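Workshop tips: getting folding software to behave on a bench at home

I have spent most of a winter with folding software on a two-armed bench setup, and I remain unconvinced by the brochure version of it. Still, some habits save you grief. Take them or leave them.

Start with one cloth. The Rirnov planner will let you queue five garments at once and draws a lovely little timeline for them. Ignore it. Queue one, see where the plan goes wrong, fix that, then queue two.

Check what the software thinks the edges are before you let anything move. In Rirnov you turn on the outline overlay under View. If the outline wobbles while the cloth is lying still, your lighting is poor or your threshold is too low, and no amount of replanning will help. Dark fabric is the worst for this. Folds in black jersey vanish, and the perception module will cheerfully report one smooth shape with 90 per cent confidence. I don't believe that number and I'd suggest you don't either.

Do the camera calibration again whenever you have touched a bracket, even if you only brushed it with a sleeve. The Harahap toolkit says its calibration "self-heals". Mine has never healed anything.
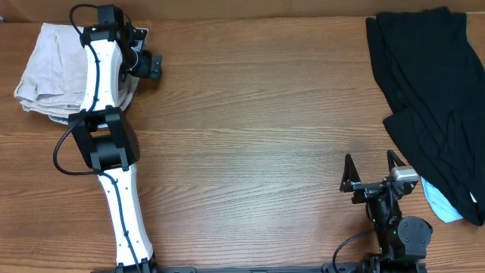
Keep the speed limit in the config file as well as in the control panel. The panel value is forgotten on restart in the version I have, and the default is brisk. The line you want is near the bottom, under motion, and it must be saved before the controller starts.

Give each arm its own half of the table in the planner, with a narrow shared strip down the middle. People on the Korkbridge forum will tell you the collision checker makes this unnecessary. Bríd Mulligan posted a long log there in January showing it waving through a path where the elbows would have met, and I have yet to read a decent reply.

Tell the collision checker about your cables. It only knows the links. I add a fat invisible cylinder round each arm, which costs some reach and has stopped most of my snags.

Save your logs by task and date, with a note of which settings you changed. I have 602 runs in one folder called "test" and can't tell you a thing about the first half.

As for the learned policies you can download, treat them like a recipe with no oven temperature. Yoga Teoh swears by the towel one. On my table it folds towels nicely and treats a shirt as a towel with something wrong with it.

Next month: tidying up the gripper force settings, and whether the Nandska plug-in is worth paying for. (I doubt it.)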